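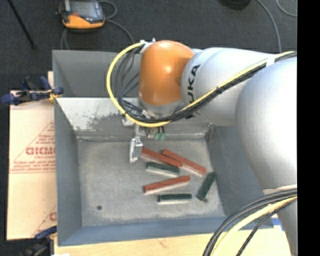 Six rectangular blocks in a gray metal bin with sloping walls. Sorting Hall, Pameck Materials Center.

Blocks and Bins: Gallery 4

Home > Collections > Handling Collection > Galleries > Blocks and Bins

The Handling Collection of the Pameck Materials Center consists of blocks, bins, trays, racks and carts kept for teaching and study. This gallery concerns the blocks and the containers that hold them. It opens with a view into a bin and continues with notes on the items, their storage and their care. Other galleries in the series are listed at the foot of the page.

The Center was established by the Endodik Foundation to keep ordinary workplace objects that are seldom preserved. Containers are a large part of its holdings. They were made to be filled, emptied and moved, and most reached the Center with the marks of that use. The collection policy is to keep those marks wherever they do not make an item unsafe to handle.

About the bin

The gray bin at the head of this page belongs to the open-topped, slope-walled type. The inclined walls bring the contents toward the floor of the bin, and an item leaning against a wall can be reached from above without moving its neighbors. Bins of this type are held in two depths. The shallower depth is used for classes and the deeper for long-term storage.

Surface wear is recorded as part of the condition of each bin. The pale rear wall shows scuffs in dark gray where the coating has rubbed away. The left wall is smoother, with a blue-gray surface, and the strip along the front is of the same color. Repainting is not carried out on bins in the study series. Where bare metal is found during inspection, it is cleaned, dried and entered on the condition sheet, and the location is checked again at the following inspection.

The rim of every bin is examined by hand before a class. Gloves are worn for this examination. A bin with a burr or a raised edge is withdrawn until the rim has been dressed, and a substitute of the same depth is issued from the reserve.

About the blocks

Blocks are the most frequently requested items in the collection. There are 424 in the study series, all rectangular, in several sizes and colors. Red blocks are placed in many of the class sets, as they are easy to find against gray metal. Other colors are used for sets in which blocks are to be grouped or separated.

The blocks are not numbered on their faces. A number or label would identify a block at a glance and would defeat several of the sorting exercises. The record for each set therefore lists dimensions, color and weight, with a short note on any chipped corner or stained face that helps to tell one block from another.

Sets are kept complete. If a block is missing at the end of a session, the set is closed and does not return to the shelves until the block has been found or formally replaced. A replacement is entered in the record as a replacement, with the month of entry.

How the sets are arranged

Three arrangements are used in the Sorting Hall. In the first, blocks are laid flat with clear space between them. In the second, they are placed at mixed angles, touching or overlapping. In the third, they are stacked against one wall of the bin, and the opposite side is left free. Instructors may request any of the three on the booking form. A booking that names no arrangement is prepared with the first.

Once a set has been arranged, visitors are asked not to adjust the contents of the bin. Staff will reset a bin on request between sessions.

The Sorting Hall

The hall occupies the ground floor of the Ait Ali Building. The floor was resurfaced in March, and the main aisle was widened at the same time to admit the longer carts. Shelving stands along the north wall. The class bins are kept on the lower shelves, and nothing heavier than an empty tray is stored above shoulder height.

The hall is lit evenly from overhead. Portable lamps may be borrowed for close study of a surface. They must be placed on a stand and may not be clipped to the rim of a bin.

Food and drink are not permitted. Coats and bags are left in the lobby, where lockers are provided. Visitors should wear closed shoes and tie back long hair, and should remain behind the yellow floor line until a member of staff has opened the session.

Care and cleaning

Block sets are wiped with a dry cotton cloth after each session. Once a month they are cleaned with a cloth dampened in plain water and left on open racks overnight. Solvents, abrasive pads and scented products are not used on any item in the collection.

Bins are emptied completely before cleaning. Dust is brushed toward the front and removed with a hand vacuum. The corners, where the sloping walls meet the floor, are brushed a second time with a narrow brush. Worn areas are wiped along the direction of the wear and are not rubbed in circles.

Condition sheets are completed in pencil in the hall and transferred to the register afterward. The sheet has a separate line for each wall, the floor and the rim. Entries should describe what is found in plain terms, such as "scuffed," "dented," "coating absent" or "sound." Words such as "good" and "poor" are not accepted on the sheets.

The Pultik donation

A large part of the container series came to the Center through the Pultik donation, which comprised 800 items from a closed parts warehouse. It included bins, divided trays, label holders and a quantity of shelf brackets. Of these, 700 have been cataloged. The remaining items are held in the annex and may be seen by appointment once their safety inspection is complete.

The donation arrived without an inventory. Items were grouped on arrival by shape and overall size, and the catalog keeps that grouping. Researchers looking for a particular maker or period should consult the index of marks, although many of the containers carry no mark of any kind.

Notes on terms

Bin: an open container with fixed walls, deeper than a tray.

Tray: a shallow container that can be carried level by one person when full.

Front wall: the wall nearest the user during a session, regardless of how the bin is shelved.

Rear wall: the wall facing the front wall. In slope-walled bins this is often the wall showing the most wear.

Set: a group of blocks recorded, issued and returned together.

Reserve: items in sound condition held ready to replace those withdrawn from use.

Visiting and bookings

School and college groups may book the Sorting Hall in the morning or the afternoon. Individual researchers are seated in the study room on the same floor, and items are brought to the table by staff. Bookings for the spring term close on 17th November. Requests received after that date are placed on a waiting list in order of arrival.

The booking form asks for the size of the group, the arrangement required and any access needs. The hall and study room are step-free. A table of adjustable height is available in both rooms, and large-print copies of the set records can be prepared if requested with the booking.

A session includes the use of one bin and one set of blocks for each table. Additional sets may be requested on the day, subject to the condition of the reserve. Sets may not be mixed between tables.

Use of images

Gallery images may be reproduced in coursework, lesson materials and nonprofit publications. The credit line should read "Pameck Materials Center, Handling Collection." Print runs above 2,000 copies require written permission from the images desk. Images may be cropped, but colors should not be altered, as the color of a coating forms part of the record of an item.

Requests for other views of a bin or block set should quote the gallery title and state the wall or face of interest. New photography is scheduled twice in each term.

Other galleries in this series

Gallery 1: Divided Trays. Trays with fixed and movable partitions, including the narrow trays of the Pultik donation.

Gallery 2: Racks and Shelving. Open racks, bracket shelving and the label holders used with them.

Gallery 3: Carts. Two-shelf and three-shelf carts, with notes on wheels and handles.

Gallery 5: Lids and Covers. Flat lids, hinged covers and dust sheets, shown with the containers they fit.

Gallery 6: Surfaces. Details of coatings, scuffs and repairs, arranged by color.

Corrections to gallery text may be sent to the collections office at the Ait Ali Building. Please quote the gallery number and the heading under which the text appears.

Return to Handling Collection
Next gallery: Lids and Covers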